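Tumus Plates and Bins
Dataset card, version 3 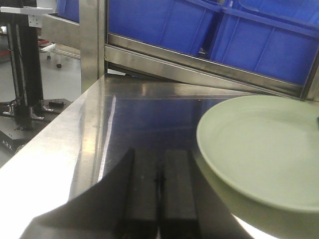 Sample view: pale green plate over the steel table, blue bins on or behind the rail.

Summary

Tumus Plates and Bins covers the handling of tableware at a stainless-steel work table with plastic storage bins behind it. It contains 883 clips. Subject matter is limited to dishes, bins, and the steel surfaces around them. No food is included.

Source

Recorded at the Flurkwood site. Labels were made by Herrera and checked against the Kumuvum item list. Last label update: 11 Oct 2023.

Contents

clips/ one folder per clip, numbered from 0001
labels/ one CSV per clip
items.csv item names, color names, size class
splits/ train, validation, and test lists

The validation list has 64 clips. The test list is fixed and does not change between versions.

Label fields

item: plate, bowl, cup, bin, other
color: plain color name from items.csv
pose: flat, tilted, on edge, stacked, unknown
surface: table, rail, bin, none
visible: full or partial

"Tilted" applies to any plate whose rim is not level with the table. Use "on edge" only when the plate stands on its rim. Bins that show only a strip of wall are still labeled, with visible set to partial.

Known issues

Polished steel reflects nearby items. Reflections are not labeled. Overhead light washes out parts of the table in many clips, and pale rims are hard to trace there. Marks on plates are not separated into stains, chips, and shadows. Color names for pale green and gray plates were applied unevenly in version 2 and have been redone. Clips 0001 to 0400 still use the old bin names; map them with items.csv before merging.

Planned

Separate labels for bin lids, due in December.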